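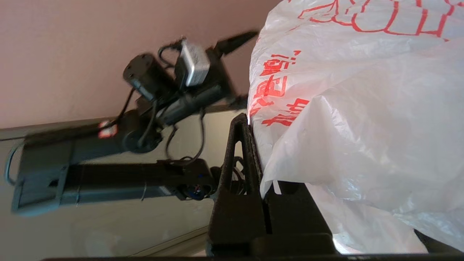

By Zorica Ionescu
Filed under: Table Games, Interviews

Dimitriou has been dealing cards since he was old enough to reach over the felt, and he still lights up when you ask him about a shuffle. I caught him on a Monday, an hour before his shift at the Grurmont, and he had a deck in his hands before I had my notebook open.

"Feel that," he said, and passed me half of it. "That's linen finish. Air gets in under the cards, so they glide. Now try the smooth ones." The smooth ones clumped together and I dropped 3 on the carpet, which made his day.

What I wanted to know was how long a deck lasts. At the blackjack tables, he told me, paper cards are often done after a single shift. "People bend them! They peek, they squeeze, they've got lotion on their hands. By midnight a ten has a little wave in it, and if I can see the wave, so can the guy in seat one." Plastic holds up far better, and the poker room at the Grurmont uses it for every game. Dimitriou likes plastic but misses the sound of paper. "Paper snaps. Plastic sort of whispers."

Retired decks get a hole drilled through them or a corner clipped, and then they go to the gift shop. He has 200 of them at home, sorted by casino, and his favorite is a green-backed one from the old Drandodard, which closed before I ever got to play there. "Look at the ace of spades if you ever find one. Gorgeous. Somebody drew every leaf on that."

We talked about washing the deck too (spreading the cards face down and swirling them around), and he says he could do it all day. New dealers tend to rush it. He gives them 30 seconds on the clock and makes them keep both hands flat.

Does he play, himself? "Gin rummy, with my sister, for pennies. She's up 3000 on me." Pennies? "Pennies. She wants it in rolls."

He's teaching a beginner class at Flinovham in December, and I've already signed up. He told me to bring my own deck, linen finish, and to trim my nails.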